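Home | Stories | Poems | About the Magazine | Submit

The Yellow Can

Birthe Snorradóttir had packed tins at the Gretthorpe works for 26 years, and when the arms came in December she was asked, very kindly, to move upstairs and be a teacher. That was the word they used. She had a chair that went up and down, a screen, and a mug from Bisgaard, the firm that made the arms, which she kept pencils in and would not drink from.

The teaching was done in a pretend room. The arm practiced there all night, reaching and missing and reaching again, and in the morning Birthe went through what it had done and marked the tries good or bad. There were 3,045 of them waiting on her first day, and she had come in early, with a sandwich!

Downstairs it had gotten quiet. Tratetti, the old labeling machine, still thumped away by the loading doors (it was named after whoever built it, and it leaked), but the long bench where the women used to stand was down to four people, and they wore ear protectors now and couldn't talk. Birthe missed the talk more than she had expected to. She did not miss her knees hurting, and she felt a little guilty about that, as if she had sold something that belonged to all of them.

"Does it ever thank you?" Oda asked her at lunch. Oda was one of the four.

"It picked up a can sideways and I gave it a good mark," said Birthe. "I suppose I should thank it. It was how you used to do it, with your wrist turned."

Oda looked at her wrist for a while and then went on with her soup.

That afternoon Birthe opened a new batch and found that the young man from Hullomov, who built the pretend rooms, had been putting things in again.
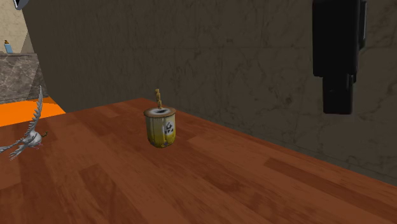
The practice room, with the yellow can and the bird.

She looked at the pigeon for quite some time, its wing up like somebody hailing a bus. Then she called Oda on the inside line and told her to come up on her break, and to bring the others - all of them, there was room if they stood close.

They came up smelling of brine and cardboard, with the ear protectors around their necks, and leaned over her chair. Someone said the can wanted a good scrub. Someone else said she would go in from the left, low down, and never mind the stick. Then they were all talking at once, and Birthe put the chair down as far as it would go so that everybody could see.

Contact the editors | Copyright the authors | Back to top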